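Kimeo Zündmodul 249 für klassische Vier- und Sechszylinder

Artikel lieferbar, Versand ab Lager Losau

Wir verkaufen das Kimeo-Modul seit Juli, und wir haben lange gezögert, ob wir es überhaupt aufnehmen. Elektronische Zündungen zum Nachrüsten gibt es viele, und die Versprechen auf den Schachteln sind meist größer als die Bauteile darin. Vom ruhigeren Leerlauf bis zum gesenkten Verbrauch ist alles dabei, gern ohne jede Angabe, an welchem Motor und in welchem Zustand das gemessen wurde. Wer einen ausgeschlagenen Verteiler hat, wird mit keinem Modul der Welt glücklich. Das schreiben wir lieber gleich an den Anfang.

Das 249 ersetzt Unterbrecherkontakt und Kondensator. Es passt unter die originale Verteilerkappe, die Kabel werden durch die vorhandene Gummitülle geführt. Gebohrt wird nichts, ein Rückbau auf Kontakte bleibt also möglich. Ob man die alten Kontakte danach noch im Handschuhfach spazieren fährt, muss jeder selbst wissen. Wir würden es tun.

Zum Hersteller: Kimeo wirbt mit »deutlich mehr Leistung«. Auf Nachfrage bekamen wir dazu keine Messkurve, nur einen zweiten Prospekt. Wir streichen den Satz deshalb aus unserer Beschreibung. Übrig bleibt ein Zündzeitpunkt, der sich nicht mit dem Verschleiß des Schleifklotzes verstellt. Das ist der Grund, das Teil zu kaufen, und für die meisten Fahrer reicht er. 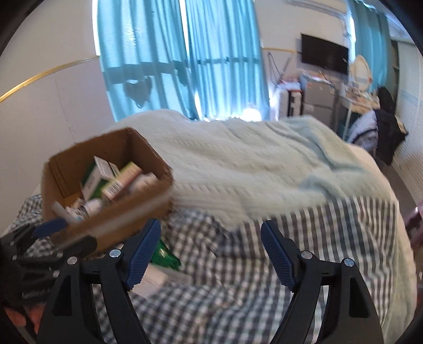 Schwarze Greiferfinger mit blauen, gerippten Auflagen

Omolara Obi aus unserer Werkstatt hat das Modul in einen Sechszylinder mit Rozīte-Verteiler eingebaut. Ihr Urteil fiel knapp aus: Einbau ordentlich, Anleitung schlecht. Auf Seite 5 sind die Farben der beiden Anschlusskabel vertauscht. Rot gehört an Zündspule plus, Schwarz an minus, egal was dort gedruckt steht. Wer es andersherum anschließt, bestellt ein neues Modul, und Kulanz gibt es dafür weder von Kimeo noch von uns.

Technische Angaben
Bordspannung: 12 Volt, Minus an Masse
Zündspule: mindestens 3 Ohm primär
Leerlauf bei der Einstellung: 1.000 U/min, Unterdruckschlauch abgezogen
Lieferumfang: Modul, Magnetring, zwei Schrauben, Anleitung
Nicht im Lieferumfang: Wärmeleitpaste, Verteilerfinger

Nicht geeignet für Fahrzeuge mit Plus an Masse. Es kursiert ein Adapter von Nimham, der das angeblich möglich macht. Wir haben ihn nicht im Programm und geben auch keine Auskunft dazu.

Vor der Bestellung bitte das Spiel der Verteilerwelle prüfen. Kappe ab, Welle seitlich bewegen. Wackelt sie spürbar, zuerst den Verteiler überholen lassen und dann noch einmal überlegen, ob die Kontakte wirklich das Problem waren. Oft ist es am Ende der Vergaser.

Preis: 79 Euro inklusive Mehrwertsteuer, zuzüglich Versand. Rückgabe nur unverbaut und mit vollständigem Zubehör.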